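Plotura open bin, grey, large — two months in
Reviewed by Hélder Brandão
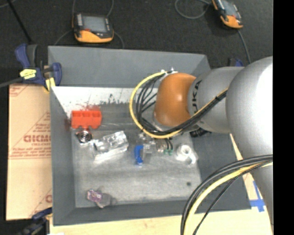 I bought this to replace a stack of cardboard trays, mostly on the word of Graça Matos at Arruda, who has never disliked a container in her life. The listing calls it a "parts management solution". It's a bin. It has no lid, no dividers and four walls.

The sloping sides are the selling point and I expected nothing from them. They do help a bit. Small bits slide down to the bottom and you can get your fingers under things near the edge. You pay for that in floor space, so measure the bottom and ignore the figure on the box, which is taken across the top.

The floor scuffs. Mine was marked within the first fortnight and I gave up wiping it. Pale grey shows every scratch, and small metal parts are hard to pick out against it. Bright plastic is easy to find. Clear packets are the worst under strong light, all glare, and I have twice picked up the wrong one.

Is it sturdy? Yes, so far. Is it worth nearly 400? I doubt it. The Bitard one is cheaper and Albertina Carvalho swears by hers, though she keeps only cloth in it.

Three stars. I'd buy it again at half price.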